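4. Hanging the Mimedel Picture Rail

Read all of section 4 before picking up the drill. The wall will not mind the wait.

1. Hold the rail against the wall and mark both ends in pencil. Pen is forever.
2. Check for pipes and wires. If you skip this step, skip to "Water Damage" in section 11.
3. Drill at the marks, push in the plugs, and drive the screws until snug. Snug is the point just before you say a bad word.

Note: The rail does not care whether your ceiling is level. Trust the level, then argue with the ceiling.
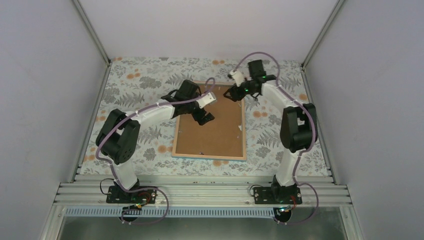

4. Slide the hooks onto the rail before fitting the end caps. The caps come off again, but they hold a grudge.
5. Hang the heaviest frame first, close to a screw.

CAUTION: Do not hang anything over a crib, a bed, or a relative you hope to inherit from.

Spare hooks are sold in bags of 11, part no. 129.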